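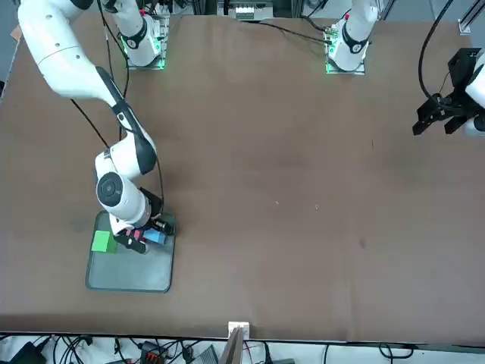
December, late, kettle on. Feet wrecked. Want to get this down before I forget what I think, because Mum will ask again at lunch and I'll say something stupid again.

The question being, can a machine do my job yet. Or the dishes. She saw something on the telly, a robot folding a jumper, and now she's worried for me and also wants one for the kitchen. Both at once! Told her I pack orders at Rallis, it's picking things up and putting them in other things, how hard can it be for a robot. Pretty hard, I reckon. But I said it with more confidence than I've got.

Numbers from today. 176 orders out of our shed before smoko finished in the arvo, which is a big day for Harside. 165 of those were ordinary, tea towels, pegs, the usual. The rest were rubbish to pack. Lampshades. A mop with the handle not in. One bloke who ordered a single sink plug and a doormat and wanted them in the same bag. I can see a machine doing the pegs. I can't see it doing the doormat, the thing wants to unroll the whole time and you have to sort of sit on it.

Mohsin Cheema rang at lunch re the Furkora quote. He's keen. He's always keen, he was keen on the label machine and we all know where that lives now (under the stairs). Furkora want us to send a list of every item by weight and shape, soft things seperate. I said half the shed is soft things. He said put it on the list. 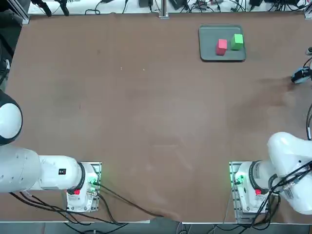
Dishes first, since that's Mum's one. Our sink tonight: baking tray with the roast fat gone hard, two mugs stuck together, a fork under the lot, the good knife which I always forget is in there. You do it by feel. Hand goes in, you know what's what, you don't look. Now, the setup I've been looking at has a flat grey tray and a couple of small cubes in it, red and green, with heaps of clear table beside them. No suds, nothing piled on anything. I'm not being snooty, I'd start there too. You'd teach a kid with blocks before you handed them the knife. But it's a fair way from two cubes with a gap between them to my sink, and that's what I should have told her.

Also where would she put it. Arms that size, bolted to the table, cables everywhere down the front. Her bench has the toaster and the bread bin and the cat.

Aqeel Sethi came by at knock off for the trolley. He did a year on the line at Skudora before he moved up here and he's the only person I know who's stood next to these things for a shift. His view: they're good when everything turns up the same way round. He'd spend the morning making things turn up the same way round. Said that was the job, in the end, and it paid better than packing, so don't sook. I asked what happened when something turned up wrong. He said you got good at walking quickly.

Thought about that the whole drive home. Missed the turn.
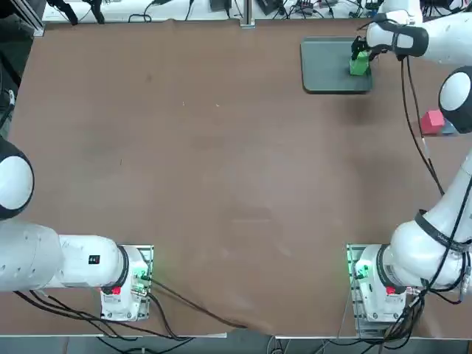

Page last changed: December, 9.40 pm

Right, had my tea, adding to this. Went back over what I wrote about the sink and it's a bit harsh. Putting a thing in a tray is my job. It is, though. A green cube in a black gripper over a tray is about what my hand looks like from above at ten in the morning, only mine's a bag of pegs and the tray's a blue tub with a cracked corner. And there's a red cube sat out to the side on the table, and I've got one of those too, there's always one item off to the side on my bench and someone's got to notice it. Would it notice? Would have to ask. Putting that on the list for Mohsin.

So where I've got to.

Pegs, yes, soon enough. Anything boxed, yes. Wiping down the benches, maybe, if someone clears them and then that someone may as well wipe. Doormats no. Washing no, not the way ours comes off the line, inside out with a sock up the sleeve. Dishes no, or only in a house where the dishes are already nice, and those people have a dishwasher.

Would I want one next to me? Wouldn't mind. There's around 700 items in the catalogue and I'd happily hand over the dull ones. What I don't want is to be the person making things turn up the same way round all day so it can have the good bit. Aqeel didn't seem bothered but Aqeel isn't bothered by much.

Told Mohsin I'd have the soft list done by the end of the week. Got as far as bath mats. 206 lines so far and I haven't opened the curtains drawer.

Must ring Mum. Must buy dish liquid, teh big one. Bed.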